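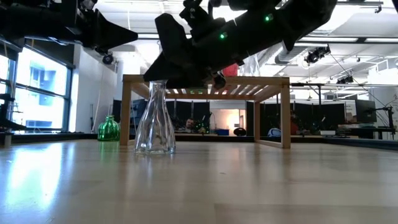

One arm over a clear glass vase in Etinine's test room, with a second arm at left.

Glass is a bad thing to hand to a robot that depends on cameras. Light goes through it, bends and comes back with pieces of the room in it. The software team at Etinine has spent most of a year on that problem, and its planner, Loscombe, is now in its second release.

We spoke with the lead developer, who came to the company from warehouse software and asked to be quoted by role only.

"The depth image has a hole where the vase should be," the developer said. "Or it gives you the wall behind it. Our first planner took that at face value and decided there was free space there."

The current version no longer asks for a full depth map before it plans. It looks for the outline of the object in several views, fits a rough shape to it and treats everything inside that shape as solid. The rim gets a separate estimate, with its own error value. If the error is too large, the arm moves to a new viewpoint and looks again.

"Most of the code is about when to stop looking," the developer said. "You can always take one more view. At some point you have to close the gripper."

The team logged 3407 grasp attempts on glass for the second release, using 104 different objects. Of those attempts, 942 were stopped by the planner before contact. The developer considers that number too high.

"A stop is cheap compared to a broken jar, but a customer doesn't want to watch an arm sit there. We went through every one of those stops by hand. A lot of them were the timeout. We had it at 800 milliseconds and the shape fit sometimes needed longer on faceted glass, so it quit on a plan that was fine."

Daylight is another source of trouble. The team considered blinds and decided to leave the windows uncovered. A streak of sun on a shiny tabletop can look like an edge, and reflections of the objects themselves have been fitted as second objects standing upside down under the table. A check against the known table height now throws those out.

With two arms, planning gets slower. Each one reserves a volume of space for the next few seconds, and the other has to plan around it. The reservation code is borrowed from Prendbridge, an older in-house project for moving boxes, and the developer would like to replace it.

"It reserves too much. Boxes are big and nobody minded. With a vase you want both arms close in."

A rewrite is planned for September. The team also wants a better replay tool, so that a failed plan can be stepped through view by view without going back to the raw logs.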